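# Teleoperação com dois braços: a garra esquerda solta a peça fora da caixa (ou aperta demais)

**Joyce Kinyua** · 27 de julho de 2019

Oi, gente! Estou ensinando uma tarefa bem boba para um robô de dois braços e já perdi a paciência com ela.
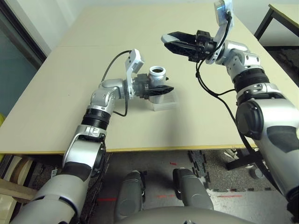

A tarefa é pegar uma pecinha branca cilíndrica em cima da mesa com a garra esquerda, levar até um recipiente transparente e largar lá dentro. Só isso. O braço direito por enquanto não faz nada, fica parado com a garra aberta esperando a segunda parte (que vai ser fechar a tampa, mas nem cheguei lá). Eu controlo tudo à distância, com um par de braços menores, e gravo as câmeras dos dois punhos mais a da cabeça.

Meu problema é que na hora de descer eu não tenho noção nenhuma de profundidade. Pela câmera da cabeça parece que estou bem em cima do recipiente, aí abro a garra e a peça bate na borda e sai rolando. Quando tento corrigir, fico dançando de um lado para o outro uns bons segundos antes de soltar – e o modelo treinado aprendeu direitinho a dançar também! Ele para em cima do recipiente, treme, vai, volta, e às vezes nem solta.

Já gravei 100 demonstrações. O software é o Stimlow, com a configuração que veio de fábrica, e a taxa de gravação também não mexi. As minhas dúvidas:

- Jogo fora as demonstrações em que hesitei ou dá para aproveitar cortando o trecho?
- Vale a pena gravar as tentativas em que a peça cai e eu pego de novo?
- Alguém tem um truque para enxergar melhor a altura? O recipiente é transparente e quase some na imagem, principalmente no monitor que eu uso, que é meio lavado.

Ah, e mais uma coisa: a garra fecha com tanta força que a peça às vezes escapa girando, como sabonete. Isso é ajuste meu ou do controle?

Obrigada desde já!

---

**Mahfuz Fakir**

Joyce, passei exatamente por isso em maio, com uns copinhos transparentes, e quase desisti dos copinhos.

Primeiro a hesitação. Eu não cortaria o meio da demonstração, porque a posição do braço dá um salto entre um quadro e outro e o modelo aprende o salto (já vi o braço dar um tranco feio por causa disso). Se a hesitação foi no comecinho, antes de pegar a peça, corta sem medo. Se foi em cima do recipiente, descarta a demonstração inteira e grava outra. Dói, eu sei, mas as suas 100 provavelmente levaram uma tarde, não um mês.

Para a profundidade, larga a câmera da cabeça na descida e olha só para a do punho. No Stimlow dá para deixar a imagem do punho esquerdo grande e as outras pequenas no canto. Demora um pouquinho para acostumar, parece que você está voando de ré, mas depois de umas tantas repetições a mão pega o jeito. Eu também colei uma fita fosca escura em volta da borda dos meus copinhos. Só que aí tem que deixar a fita para sempre, viu? Se você treina com fita e testa sem, o robô fica procurando a borda que sumiu.

Outra coisa que me ajudou demais foi decidir o caminho antes de gravar. Eu faço sempre igual: subo, vou na horizontal até ficar em cima, paro de leve, desço reto, abro, subo reto. O que eu mudo é o lugar da peça e o ângulo em que ela está. Antes eu ia na diagonal, cada vez de um jeito, e o resultado era uma média esquisita de todas as diagonais.

Quanto às quedas, grave sim, mas separado. Eu tenho uma pasta só de recuperação: começo com a peça já caída do lado do recipiente, pego e coloco dentro. Desse jeito o modelo vê a correção sem ver o erro. Cheguei a 200 demonstrações no total, contando essas, e aí o tremelique em cima do copo parou de me incomodar.

A força eu não sei te dizer com certeza. No meu controle tinha um limite de corrente da garra no menu avançado, e eu baixei até a peça parar de escapar. Dá uma olhada se o seu tem. E pega a peça pelo meio! Se os dedos são retos e você aperta um cilindro perto da ponta, ele gira mesmo.

---

**Polley_8**

compra uma câmera de profundidade e pronto

---

**Mayrhofer**

Concordo com quase tudo do Mahfuz, menos com descartar sempre. Se a pausa é curta e o braço está praticamente parado, dá para remover os quadros parados sem criar salto nenhum, porque a posição antes e depois é a mesma. Eu tenho um script que faz isso: olha a velocidade das juntas e tira o que fica abaixo de um limite. Só toma cuidado para não apagar o momento em que a garra abre ou fecha, pois ali o braço também está parado. Fiz essa besteira uma vez e o robô levava a peça até o lugar certo e não largava nunca mais.

Sobre o braço direito: mesmo sem usar, deixa ele começar sempre na mesma pose. Nas minhas primeiras gravações ele ficava onde calhasse e às vezes aparecia na frente da câmera da cabeça.

E confere o atraso do vídeo antes de culpar a sua mão. Balança o braço de controle e olha a tela. Se a imagem vem claramente depois, você vai corrigir demais toda vez, por mais que treine. Aqui era o cabo de uma das câmeras de punho, que estava ligado no mesmo hub da outra.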